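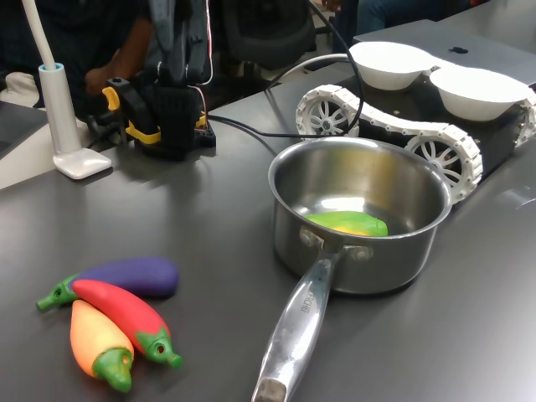
Small-town compounding gets its moment

Walk into the Gillero pharmacy at eight in the morning and the back bench is already humming. It's one of my favourite places to spend a day, and I say that as someone who used to think pharmacists mostly counted tablets!

Compounding means making a medicine to order: a liquid for a toddler who can't swallow capsules, a cream without the preservative that brings a patient out in hives, a dose halfway between the two on the shelf. The team of four at Gillero filled 468 of these orders in March, many for families out past Kastaser who used to drive to the city and back for a single bottle.

I watched one go from script to label. It was a 50 mL suspension, cherry flavoured, and it was checked four times before it reached the counter.
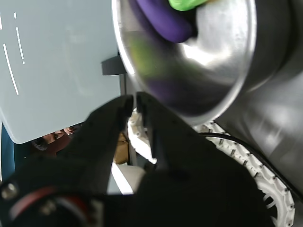
Flavour matters

Ask the staff at Aris, the children's clinic next door, and they'll talk your ear off about taste. A kid who spits out a dose hasn't had it. Banana is the runaway favourite, grape divides households, and Iyamu, the supplier, has just added a mango that I'd happily pour over ice cream.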